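Pulau Scene Kit: Set-up Guide
Section 4. Importing prop packs
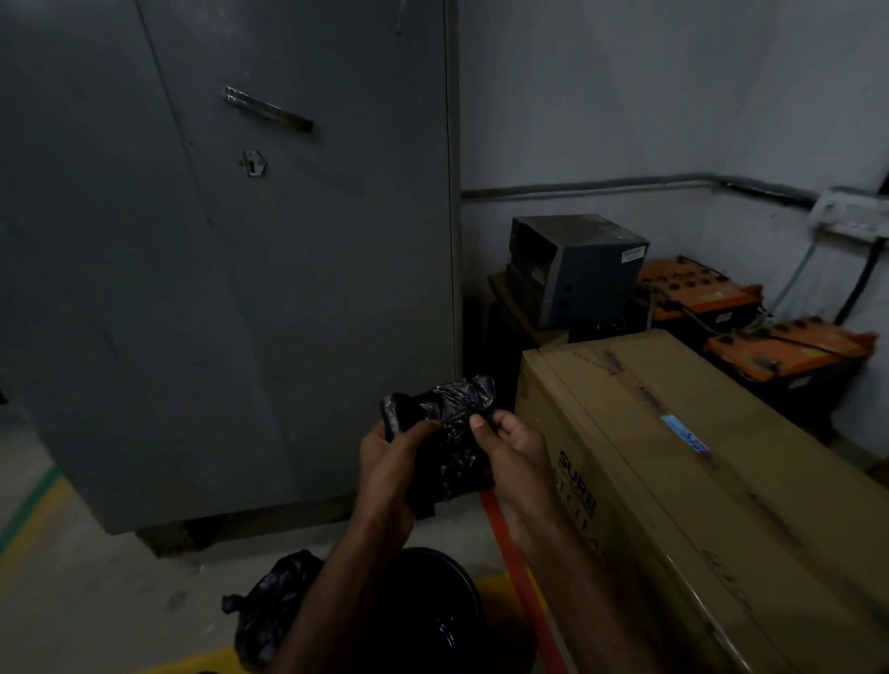
Prop packs are downloaded separately from the main installer. Each pack holds meshes, textures and collision files for one level set. You need editor access to the project before you start.

1. Close any open level. The importer will not run while a level is loaded.

2. Open the Clovex panel and choose Packs, then Add Local Pack.

3. Select the pack file and wait for the check to finish. The Prasby Docks pack contains 1,551 files, and the progress bar may stop for a while near the end.

Note: Do not rename the folders inside a pack. Materials are linked by folder name, and a renamed folder shows up as flat pink surfaces in the viewport.

4. Pick a texture size. The default is Medium. Use High only for props the player can walk up to.

5. Set the scale to match your project. Packs made before version 13 use the old unit and come in too small. Tick Convert Old Units for these.

6. Click Import. New props appear in the Tkachuk browser under the pack name.

Caution: Importing a pack twice overwrites any changes you made to its materials. Save edited materials to your own folder first — the importer does not ask before replacing them.

4.1 Placing props

Drag a prop from the browser into the level. Hold Shift to snap it to the floor. To scatter small items, select up to 29 props and use Paint Mode. The brush follows the ground but ignores water and glass.

Keep each room under 800 placed props. Above that number the light bake switches to low quality, and shadows under small objects may disappear. Merge static props with Combine Selected if you need more.

If a prop does not appear after import, see Section 9, Missing Assets.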